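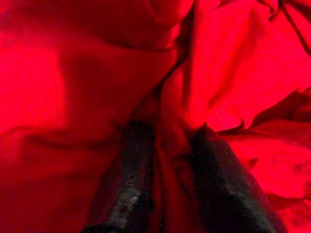
Clomby Cloth Grasp Set

Wrist-view episodes of a two-finger gripper picking up and moving loose fabric. Collected at the Utcombe bench for training grasp and regrasp policies on soft goods. Current release is the June build. It replaces the spring build, which had a clock offset between the wrist stream and the joint log and should not be used.

Contents

episodes/ one folder per episode
splits/ train, val and test lists, plain text, one episode ID per line
calib/ wrist camera intrinsics and hand-eye transform, one file per station
tools/ loader, viewer, checksum script
CHANGES.txt

Each episode folder holds the wrist video, a joint and gripper log, a label file and a short metadata file. The log is written at 100 Hz. Video frames carry their own timestamps. Do not assume a fixed frame interval; use the timestamps and interpolate the log to them. The loader does this by default.

Camera and view

The camera is mounted at the wrist and looks down between the fingers. Both fingers come in from the bottom edge of the picture. At grasp height the cloth often fills the rest of the view and the table is not visible, so models that depend on a table edge or a marker for scale will do poorly on these frames. There is no depth channel.

Single-color cloth is included on purpose. With no print or seam to follow, folds show up only as changes in shade, and the red pieces run from very bright on flat areas to very dark in the creases. Exposure is locked per episode. Some clipping in the red channel is expected and has not been corrected.

Collection

Episodes were teleoperated at two stations, Utcombe and Mundside. The operator drops the cloth from a fixed height, moves the gripper over the pile, closes on a fold, lifts, and carries the cloth to the target area. If the cloth slips, the operator may try again up to 4 times before ending the episode. Failed episodes are kept and marked.

The operator picks the grasp point. No instruction was given beyond "take a fold, stay off the corners." Corner grasps are therefore rare, and a policy trained on this set alone should not be expected to find corners.

Labels

outcome: held, slipped, missed
grasp_frame: first frame where the fingers have stopped closing
layers: one, several, unknown
note: free text, may be empty

Outcome comes from the operator at the end of the episode. The other fields were added later in the Rivas labeling tool. Use layers with care. It was judged from video, and bunched cloth between the fingers hides its own layer count in many frames. When labelers disagreed, the value was set to unknown.

Splits

Splits are by cloth piece, so no piece appears in more than one list. The test list uses 21 pieces. Color is not balanced across splits. If you need a color-held-out test, build it from the cloth_color field in the metadata.

Loading

python tools/view.py --episode ID
python tools/check.py --root episodes

Run check.py after download. It takes some 50 minutes on a spinning disk. A missing label file is reported as a warning and the episode is skipped.

Known issues

The Mundside gripper log reports finger width with a small constant offset. The corrected value is in width_adj. The raw value is kept in width.

Fine texture is soft in close frames. The lens focus was set for approach distance and was not changed between stations.

Finger pads at Utcombe were replaced partway through collection. The pad_id field gives the set in use. Friction differs between the two sets and was not measured.

Not covered

Folding, flattening, two-arm handling, wet cloth, knitwear with open loops. Force data was not recorded.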